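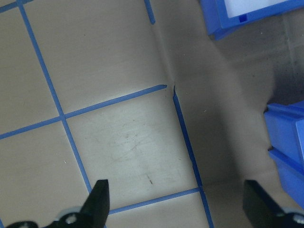
蓝胶带打格，台面局部。旁边两个蓝色塑料盒。

讲稿备忘，Candley 分享会，2021-04-05
打印本页 | 用电子邮件发送

开场别寒暄太久。上次光介绍自己就用了5分钟，Lina 在后排一直看表。

直接问：谁家工作台上贴过胶带？举手。等一下，别自己抢答。

今天讲的就一件事，怎么用一卷蓝胶带把台面分成格子，东西有地方放，手有地方落。不讲收纳哲学。谁问断舍离就说会后聊。

先说胶带。蓝色那种美纹纸胶带，油漆工用的。为什么是它：撕得下来，颜色跳，浅色深色台面都看得见。透明胶不行，黄色的美纹纸在牛皮纸上基本隐身，Majali 那间屋子试过，大家找线找得头疼。

手撕，不用刀。边上毛一点没关系，格子是给眼睛看的，又不是给尺子看的。（这里一般有人笑，没笑就接着讲）

顺序：
先贴长线，再贴横线。
长线从远端往自己这边拉，拉直了再按。别边拉边按，会拐弯。
横线碰到长线可以断开，留个小缝也行，不用每个十字都压得死死的。压两层反而翘。
短的最后补。

格子不方怎么办？不管。歪一点照用。Ibrahim Haruna 第一次贴的时候拿角尺量了35分钟，后来午饭都没吃上，这个故事可以讲，他同意了的。讲短点。

然后是底下垫什么。

光台面直接贴，最省事。但是台面要是常换活儿，建议铺牛皮纸，整张的。好处：脏了整张掀走，可以在上面直接写字，格子跟着纸一起走，下次铺回来还是原来那套。坏处也讲，会皱。纸从卷上拉下来本来就带弯，铺平要有耐心。前沿别裁齐，让它垂下去一截，手臂蹭到不会卷边。 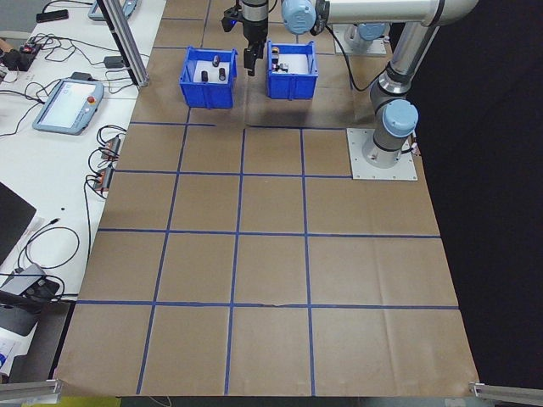
褶子的事多说两句。小褶子不用理，大的那种要从中间往两边赶，赶完再上胶带。顺序反了就等着重来吧，胶带会把褶子锁在里面。喷水熨平那一套我不推荐，Sasarside 的人喜欢，他们纸厚。

盒子。塑料盒，浅的，同一个颜色，并排放在格子远端。为什么放远端：近处的格子是干活的，远处是存东西的。放近了手肘老碰。盒子和第一排格子之间可以再贴一道短横线，当门槛，过了这条线就是“收起来了”，没过就是“还在用”。

这个门槛是今天最想让大家带走的，讲慢一点！！

盒底垫白的。深色小零件放白底上一眼就看见，放蓝底上要找半天。一盒放几个就够了，别堆。堆起来就成杂物筐了，谁家没有一个杂物筐。

问大家：你家那个筐最底下是什么？给半分钟。Hemetti 那场有人说是前年的钥匙，气氛很好。

旁边的桌子。工作台归工作台，线、接头、带屏幕的东西放边桌。线沿着桌边走，不要横穿格子。格子里一旦躺了一根线，这套东西两天就费了。

尺寸，肯定有人问。没有标准答案。手掌张开放进去还有余就行。小零件多的格子做小，摊图纸的地方干脆不分格。不要一上来报数字，报了大家就只记数字。

预算那页：Majali 整间屋子做下来，胶带加纸加盒子，200块。说完停一下。

常见翻车（时间不够就跳）
胶带贴太久不揭，胶留在台面上，夏天尤其明显。八月那次擦了一下午。
一个人贴，别人不知道哪格放什么。贴完要带大家走一遍。
格子贴满整个台面，没有空地。留一块，什么都不规定。
纸下面有碎屑，没扫就铺，凸一个包，以后每天都看它不顺眼。

动手环节。每桌一卷胶带一张纸，5个人一组，贴完互相换桌，去用别人的格子。不许改。用完再说哪里别扭。Lina Smadi 负责发纸，我负责闭嘴。

收尾：回去先贴一张桌子，别全贴。用一个礼拜再说。

哦对，投影的线提前试，转接头在我包里侧袋。

打印本页 | 用电子邮件发送

读者评论

木桶里的猫：讲稿都放出来了，好人。门槛那条线我回去就贴了，我先生到现在还没过线，东西全堆在外面。

Zhao_K：请问牛皮纸多厚的合适？我买的太薄，揭胶带的时候连纸一起撕了。

小满：楼上的，我用的也薄，揭的时候贴着纸面慢慢往回拉就还好，别往上扯。

老周修表：白底那条同意，我垫的是旧T恤剪的布，零件掉下去不会弹。格子我嫌麻烦，只贴了两条线。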